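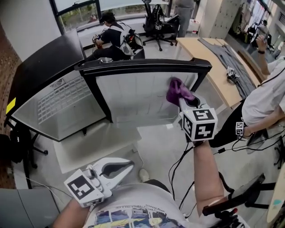
Pince droite avec le chiffon violet, panneau blanc, tâche « essuyer ».

Ticket : perte de suivi de la pince droite pendant l'essuyage
Ouvert en novembre, par l'opérateur du poste 2, site de Jastville
3 commentaires · 0 partage

État : en attente de confirmation

Description du problème

Bonjour. Je fais les démonstrations à la main avec les deux pinces portatives, pour la tâche d'essuyage d'un panneau vertical. La pince gauche est enregistrée sans défaut. La pince droite, qui tient le chiffon, perd sa position au milieu du geste. Dans Clasuro, la trajectoire s'arrête, puis elle recommence plus loin, avec un saut. Le logiciel marque alors l'épisode en rouge et il refuse l'export.

Cela se produit surtout quand je travaille dans la partie haute du panneau, vers la droite. En bas, je n'ai presque jamais l'erreur. Sur les 100 derniers épisodes, 40 sont refusés, tous avec le même message : « marqueur droit non résolu ».

Ce que j'ai vérifié avant d'écrire :

- Les faces du cube sont propres. Je les ai passées au chiffon sec, pas d'alcool.
- Le cube ne bouge pas sur son support quand je le pousse avec le doigt.
- Les câbles sont branchés jusqu'au bout. J'ai débranché et rebranché le droit, même résultat.
- J'ai redémarré Clasuro, puis le poste entier.
- J'ai refait l'étalonnage de la caméra de tête. Il est accepté.

Je n'ai pas essayé une autre pince, parce que je n'ai pas l'autorisation de prendre celles du poste voisin.

Commentaire 1, support Pekonlow, 10 h 15

Merci pour le détail. Pouvez-vous faire trois essais, sans exporter ?

Premier essai : le même geste, sans chiffon. Deuxième essai : avec le chiffon, mais en avançant beaucoup plus lentement. Troisième essai : avec le chiffon, à la vitesse normale, en gardant le poignet comme dans la partie basse du panneau. Notez à chaque fois le nombre d'images perdues dans l'onglet Diagnostic.

Vérifiez aussi que les identifiants des deux cubes ne sont pas inversés dans la configuration. Normalement, cela donne une erreur dès le début, mais nous préférons l'éliminer.

Commentaire 2, opérateur du poste 2, 14 h 40

J'ai fait les essais. Les identifiants sont corrects des deux côtés.

Sans chiffon, vitesse normale : pas de perte. Donc j'ai d'abord pensé que le chiffon cachait le cube. Mais avec le chiffon et un geste lent, pas de perte non plus. Avec le chiffon et le poignet gardé droit, pas de perte, mais le geste est moins naturel et j'appuie moins bien dans le coin.

J'ai regardé ensuite la vidéo de la caméra de tête image par image, pour un épisode refusé. Au moment du saut, le cube est toujours dans le champ, seulement il est flou. Je pense que je tourne le poignet d'un coup quand le tissu accroche un peu. Sans chiffon, rien n'accroche et je tourne doucement.

J'ai regardé aussi le temps d'exposition. Il était en mode automatique. Je ne sais pas si c'est le réglage voulu pour ce poste, alors je ne l'ai pas changé.

Question supplémentaire : est-ce que je dois garder les épisodes refusés ? Le dossier contient maintenant 2 000 épisodes avec ceux de l'équipe du matin et je ne veux pas effacer par erreur.

Commentaire 3, support Pekonlow, 16 h 05

Votre explication nous paraît bonne. Le mode automatique n'est pas le réglage voulu. Il est revenu par défaut avec la mise à jour du profil Lai, et il allonge l'exposition quand la lumière baisse. Voici la procédure :

1. Fermer la session dans Clasuro.
2. Ouvrir Profils, puis Lai, puis Caméra de tête.
3. Passer l'exposition en manuel et reprendre la valeur écrite sur la fiche du poste.
4. Enregistrer le profil et refaire l'étalonnage, même s'il est indiqué comme valide.
5. Faire dix épisodes de contrôle dans la partie haute, avec le chiffon et votre geste habituel.

Si l'image devient trop sombre, augmentez le gain, pas l'exposition. Ne changez pas votre façon de tenir le poignet : le robot doit apprendre le geste complet, avec la pression dans le coin.

Pour les épisodes refusés, ne supprimez rien. Déplacez seulement les vôtres dans « a_revoir ». Nous pourrons peut-être en récupérer une partie par interpolation, quand la coupure est courte.

Nous laissons le ticket ouvert jusqu'à vos dix épisodes de contrôle. Merci de joindre le journal de Diagnostic avec le résultat.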